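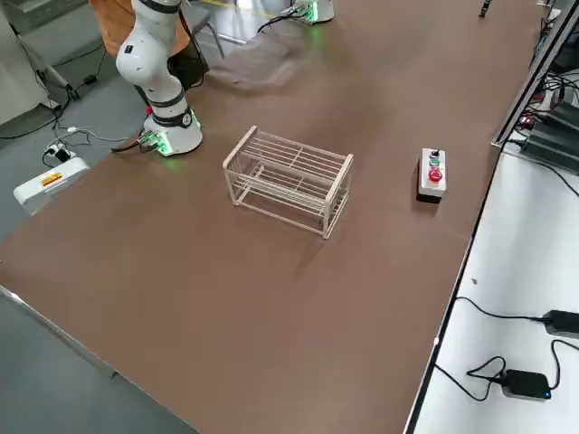
Jornada de puertas abiertas en Driteck

Llegamos tarde, el bus dio mil vueltas. Nos recibió Hortensia Cabrera y directo a la charla de riego - 392 parcelas conectadas en el valle, tres técnicos para todo. Poca cosa nueva, pero bien explicada. El café, flojo.
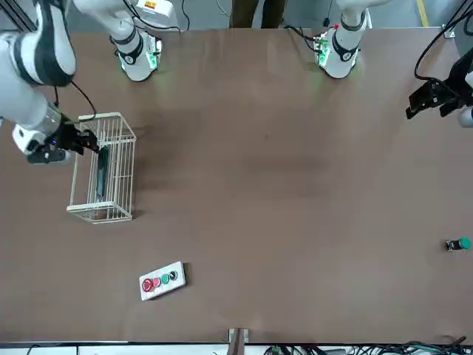

Invernadero y semillas

Lo mejor de la mañana. Probamos el tomate Cuervo, dulce, piel gruesa. Amparo Carhuamaca preguntó por el precio del sustrato y nadie supo decirle. Mucho calor dentro, salimos enseguida. Volvermos en mayo, si hay plazas - apuntarse ya.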